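A segunda temporada de "Flondovar" mal acabou de sair do ar e já se fala da terceira, como costuma acontecer com as séries de que a gente gosta a ponto de rever o último episódio na mesma noite. Quem deu a notícia foi o próprio criador, Uldis Grīnberga, numa conversa demorada e muito bem-disposta com a revista Zusell, publicada na terça-feira: os guiões estão a ser escritos, a equipa quase toda regressa e as gravações devem arrancar em setembro.

Para quem ainda não entrou neste mundo (e que inveja de quem vai ver tudo pela primeira vez!), a história acompanha a família Rätsep, dona de uma oficina de relógios numa vila costeira onde toda a gente parece dever um favor a toda a gente. A primeira temporada era sobre o regresso da filha mais velha; a segunda, sobre a venda da casa e aquele jantar terrível do sexto episódio, que ainda hoje divide os fãs. A terceira, diz Grīnberga, vai olhar para os vizinhos.

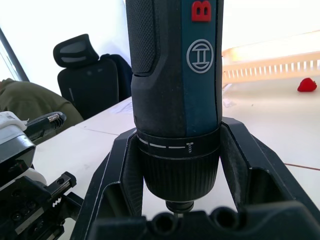 A grande novidade do elenco é Reet Pētersons, que chega para fazer de Skevari, uma antiga sócia do pai de quem só tínhamos ouvido falar em conversas à mesa, sempre em voz baixa. A personagem abriu uma loja de reparações do outro lado do porto e não tem grande paciência para a delicadeza dos relojoeiros: enquanto os Rätsep continuam fiéis às pinças e às lupas do avô, ela resolve quase tudo com uma aparafusadora sem fio, uma Bosch azul e preta como a que se vê acima, e canta enquanto trabalha. Pētersons contou que leu a cena de apresentação no comboio e que se riu tão alto que a senhora do lado lhe pediu para ler também.

Serão 16 episódios, quatro a mais do que na temporada anterior, e Grīnberga garante que o espaço extra não servirá para encher. "Havia pessoas naquela rua que nunca tinham tido uma manhã só delas", explicou. "Quero saber o que a padeira faz quando fecha a porta. Quero saber porque é que o carteiro nunca entra na oficina." Esta última pergunta, convenhamos, anda a ser feita nos fóruns desde o segundo episódio.

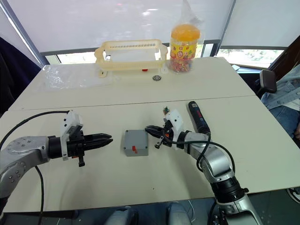
A caixa cinzenta, com um parafuso em cada canto da tampa.

Também já se sabe que o episódio de abertura se passa 19 anos antes dos acontecimentos que conhecemos, quando a oficina ainda tinha dois nomes na porta. Os atores habituais só aparecem no final, numa sequência de que o criador não quis adiantar nada, apesar da insistência simpática da entrevistadora.
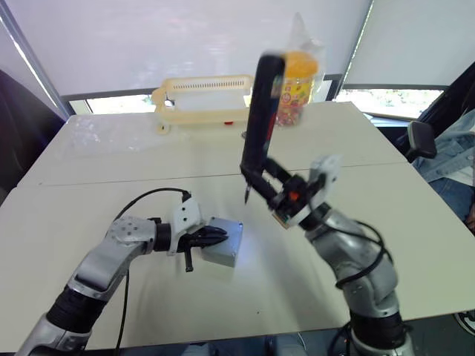
A música volta a ser gravada ao vivo, o que deixará contente quem guarda com carinho o tema do genérico, e desta vez haverá um pequeno coro nas cenas do porto. Quanto ao enredo, a única pista concreta é que Skevari traz consigo um objeto que o pai julgava perdido e que passará por várias mãos ao longo da temporada. Grīnberga não revelou o que é, limitando-se a dizer que cabe numa caixinha de metal cinzenta e baça, parecida com a que está na garra da esquerda, e que a família vai demorar demasiado tempo a abri-la. As teorias dos fãs já vão do testamento a uma simples receita de bolo, e confesso que torço pela receita.

Do lado das despedidas, o realizador dos últimos episódios não regressa, por estar ocupado com uma longa-metragem.
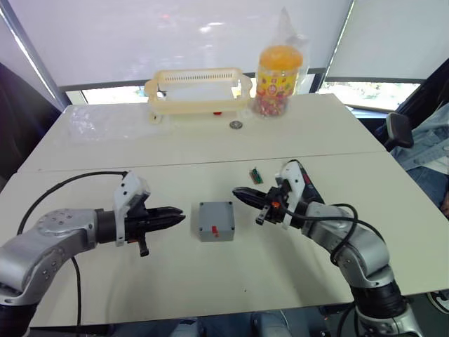 O seu lugar será dividido entre duas realizadoras que já tinham trabalhado na série como assistentes e cujos nomes serão anunciados mais perto das gravações. A estreia ainda não tem data, mas as duas primeiras temporadas, num total de 25 episódios contando com o especial de inverno, continuam disponíveis para quem quiser matar saudades da oficina até lá.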